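Search this site Enter keywords Go

About Wurnden

Wurnden is a textile care testing laboratory. We measure how household fabrics behave under repeated washing, drying, abrasion and light exposure, and we report the results to manufacturers, importers and linen services. The company was founded by Rutilio Zepeda, who remains technical director. Bartosz Tokarz manages the laboratory and signs all reports.

Our work covers finished goods and cut yardage. Typical submissions are table linens, cleaning cloths, towels, light curtains and printed cotton knits. We do not test carpet, leather or protective clothing.

How testing is organized

Each submission is logged, assigned a sample number and conditioned at a fixed temperature and humidity before any measurement is taken. Conditioning lasts at least one full day. Dimensions are marked with thread, not ink, as most inks migrate during the first wash and leave the reference points unclear.

Wash testing follows the cycle agreed with the client. The standard program is 30 cycles, with measurements after the first, the sixth and the last. Shrinkage is reported separately for length and width. Skew is reported where the fabric is knitted or where the client requests it.
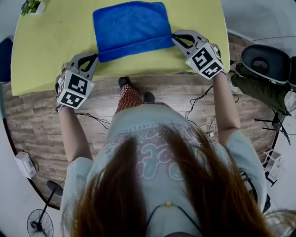
Colorfastness is assessed by two readers working independently under a standard lamp. If their grades differ by more than half a step, a third reader is added and all three grades appear in the report. Instrument readings are supplied on request but do not replace the visual grade. In our experience buyers return goods on what they see, and a numerical color difference can be a poor guide on heathered or brushed surfaces.

Absorbency is measured by sink time and by mass gain. The two methods often disagree on split-fiber cloths. Both values are therefore given, with the water temperature recorded next to each.

Sample archive

A retained piece of every tested fabric is stored flat, in the dark, in acid-free sleeves. The archive holds 3,345 pieces. Clients may request a comparison against their own earlier submissions at no charge. Comparisons against another client's goods are not available.

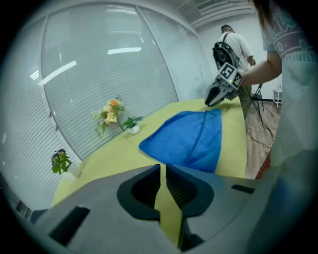

Okano has sent us kitchen textiles for several years, and its buyer Szulc wrote in May that the archive comparison had settled a dispute over a dye lot in less time than the original test took, though the report layout could be shorter. The layout has been revised. Grades now appear on the first page, and method notes have moved to the end.

Staff and premises

The laboratory employs six people. New readers train for 80 hours and must pass a color discrimination test before their grades are used. The test is repeated every year. The wash room and the conditioning room are on separate air systems – an arrangement carried over from our first building at Arkberg, where humidity drift spoiled a full series of shrinkage results.

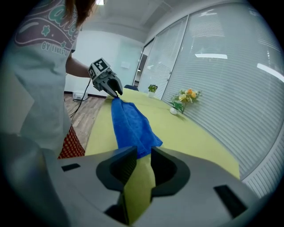 Inside Wurnden.

Submitting samples

Send one square yard of each fabric, or three finished articles of the same lot. Include the fiber content, the intended care label and any finish applied. Samples without a stated fiber content are held until it is supplied. Results are issued in writing only. Page last revised Dec 15, 2023.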